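Tralley Community Learning Center
Electrical and Fire Safety Walk-Through: Computer Rooms, Repair Bench and Storage
Form 4, with inspector comments

Scope. This checklist covers the teaching rooms on the ground floor, the repair bench area, the storage room behind it and the corridor leading to the Bidow Street exit. It does not cover the kitchen, the boiler room or the elevator, which are inspected under separate forms. Each item is marked Satisfactory, Needs Attention or Not Applicable. Items marked Needs Attention carry a comment and must be closed by the building office before the next walk-through in May.

Section A. Exits and corridors

A1. Exit doors open fully from the inside without a key. Satisfactory.
Comment: The Bidow Street door was stiff at the last inspection. The hinge has been replaced and the door now swings clear.

A2. Corridors are free of stored items. Needs Attention.
Comment: Folding chairs were stacked along the east wall and narrowed the passage near the drinking fountain. Staff moved them during the visit. The chairs need a permanent place, and the corridor is not to be used between classes as a holding area.

A3. Exit signs are lit and readable from the far end of each room. Satisfactory.

A4. Emergency lighting responds to the test button. Needs Attention.
Comment: The unit above the storage room door came on but dimmed quickly. Battery to be replaced. All other units held their light through the test.

A5. Floor mats lie flat. Satisfactory.

Section B. Outlets, cords and power strips

B1. Outlet covers are in place and unbroken. Needs Attention.
Comment: One cracked cover behind the instructor's desk in the larger teaching room. The outlet has been taped over and must not be used until the cover is changed.

B2. Extension cords are not used as permanent wiring. Needs Attention.
Comment: An orange extension cord runs behind the bookcase to the laminator. This was noted on the previous form also. The laminator should be moved to the opposite wall, where a free outlet is available.

B3. Power strips are plugged directly into a wall outlet and not into one another. Satisfactory.

B4. Cords do not cross walkways. Satisfactory.
Comment: The new cord covers in the larger room are well fitted.

B5. Breaker panel is labeled, closed and has clear space in front. Needs Attention.
Comment: Clear space is good. The labels on the lower row are in pencil and can hardly be read. Please have these typed.

Section C. Repair bench

C1. Equipment is unplugged from the wall before any cover is removed. Satisfactory, by staff report.
Comment: The rule is posted at the bench. The inspector recommends that the power cord be taken away from the unit entirely and hung on the hook provided — a cord lying beside an open case is too easily plugged back in.

C2. Power supplies and monitors are not opened on site. Satisfactory.
Comment: These go to Sison Electric for disposal or repair. The pickup log is up to date.

C3. Grounding straps are available and in good condition. Needs Attention.
Comment: 2 straps have worn clips. Order replacements.

C4. Small screws and clips are collected in a tray. Satisfactory.

C5. Bare sheet-metal edges are treated as a cut hazard, and a first aid kit is within reach. Needs Attention.
Comment: The kit is present but contains no small bandages, the one item most often wanted when hands are inside a desktop case.

Desktop computer with the side panel off; items C1 and C5 apply.
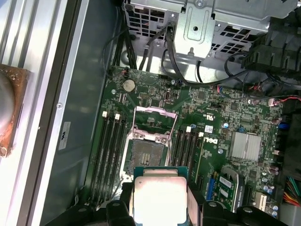
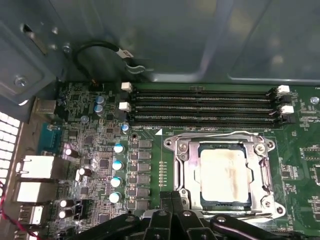
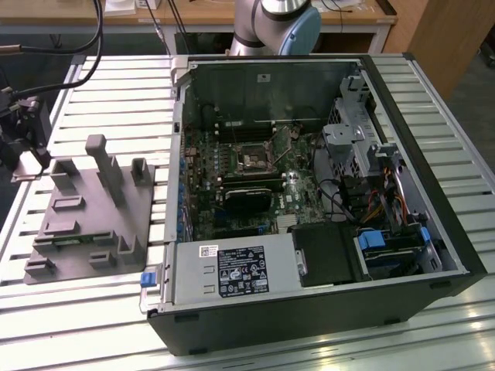

Reply received from the building office on Section C: we accept the comment on the first aid kit and have added bandages to the monthly supply order. We do not agree that cords should be hung on the hook. The hook is behind the door, and people will stop using it within a week. We would prefer a shallow bin under the bench, marked for cords only, and ask that the form be changed to allow either. The worn straps have already been thrown out, and bench work that calls for a strap will wait until the new ones come in.

Inspector's response: A marked bin is acceptable. Item C1 will be reworded to read "stored away from the work surface." The remaining comments stand.

Section D. Storage room

D1. Items are kept clear of sprinkler heads. Needs Attention.
Comment: Boxes of paper on the top shelf sit too close to the ceiling. Move them to the lower shelves, heaviest at the bottom.

D2. Cleaning products are kept in their own containers, with labels. Satisfactory.

D3. Used batteries are held in a covered container, with terminals taped. Needs Attention.
Comment: The container is correct, but several batteries on top had no tape. It is also nearly full and should be taken to the Grusia drop-off point.

D4. Shelving is fastened to the wall. Satisfactory.
Comment: The unit tagged 1119 has been fastened following the last inspection. That item is closed.

Section E. Extinguishers and alarms

E1. Extinguishers are mounted, visible and within their service date. Satisfactory.
Comment: The extinguisher nearest the repair bench is of a type suited to electrical fires. A coat had been hung over it on arrival and was removed. A sign reading "Keep Clear" is suggested.

E2. Smoke alarms sound when tested. Satisfactory.

E3. Evacuation map is posted in each room. Needs Attention.
Comment: The map in the smaller teaching room shows the old wall — the one taken down when the rooms were rearranged — and sends people toward a door that no longer exists. This is to be corrected first, ahead of all other items on this form.

E4. Posted room limit is present. Satisfactory.
Comment: The limit of 100 persons applies to the ground floor as a whole and should also be given on the booking form for evening events.

Return of form

Closed items are to be initialed in the right-hand column and the form returned to the front office. Receipts for batteries, straps and the outlet cover should be attached. Items still open in May will be carried forward to the next form under the same number.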